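Home Kitchen Drying & Storage Dish Racks Spare Parts Contact

Truseck Clallus Dish Rack, black

The Clallus is a dish rack for people who wash by hand every day and do not want a big construction standing beside the sink. It has a black frame with wire loops and rows of tines, so it can take normal plates, bowls and also the large serving pieces which usually end up lying on a towel.

We have sold the Clallus in our shop in Postbridge since the first version. The present one is the second version, and the change is mainly in the tines. Before, they stood a little too close together, and customers wrote to us that deep plates did not go in well. Now the distance is wider, and the rows lean a little, so that the plate rests back and does not fall forward when you take out its neighbor.

For large oval dishes we recommend to put them in first, on the long side or tilted – as you like – and to fill the smaller things after. A heavy dish should lean against the wire loop and not only against the tines.

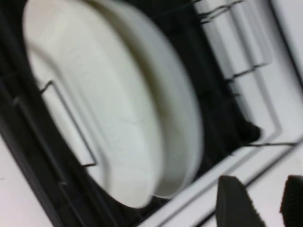
The same is true for roasting dishes with a thick rim. The rim takes more place than one expects, so please leave the next slot free. If you have only flat plates, you can use every slot without problem.

The coating is matte black. It can be cleaned with warm water, a soft brush and normal dish soap. Please do not use steel wool or a powder cleaner, they make scratches and at these places rust can begin later. In regions with hard water you will see white marks after some weeks. A cloth with a little vinegar removes them, and afterwards you rinse the rack well.

Weight of the rack: 1,044 grams
Weight in the box: 868 grams more for the set with drip tray
Largest load we advise for one single piece: 600 grams on the tines only, heavier pieces against the loop
Guarantee: 2 years

Delivery is in a flat carton. The rack is already assembled, only the tray must be pushed in from the front. Spare end caps can be ordered by e-mail, please write which version you have – the number is on the label of the carton.

The Clallus fits also on the Sutter drip mat, which we sell separately.

Comments (3)

Garba Nwankwo
I bought it in July for my mother, who has very big serving plates. They stand well. I would like a cup holder for the side, will there be one?

Truseck Shop
Thank you for the comment. A cup holder is planned, but we have no date for it yet.

plumtree_k
Can I get the old version tray for the new rack? Mine is still good and I don't want to buy the set again.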